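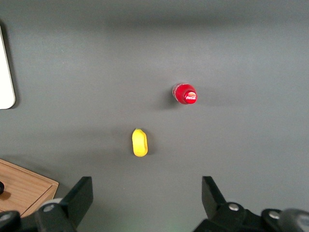

Tramlow, September

Progress report to the Grukudier fund: automated sorting at the Meltgate returns depot

The second sorting cell is now in daily use. Trials continue with mixed small goods, among them a red Coca-Cola bottle and a small yellow item, set out on a plain grey table. The cell has handled 381 test picks in this period.

Ten staff previously sorted by hand for the full shift. Three now supervise the cells and deal with rejected items; the others have moved to inspection and repacking. No posts have been lost. Adoración Barroso has led the retraining, which takes about 55 hours per person.

Staff report less reaching and lifting but more time spent standing at screens. Traian Ene has asked for seating and a shorter rotation, and we propose to meet both from the existing budget. Pay grades for the supervising role remain under discussion.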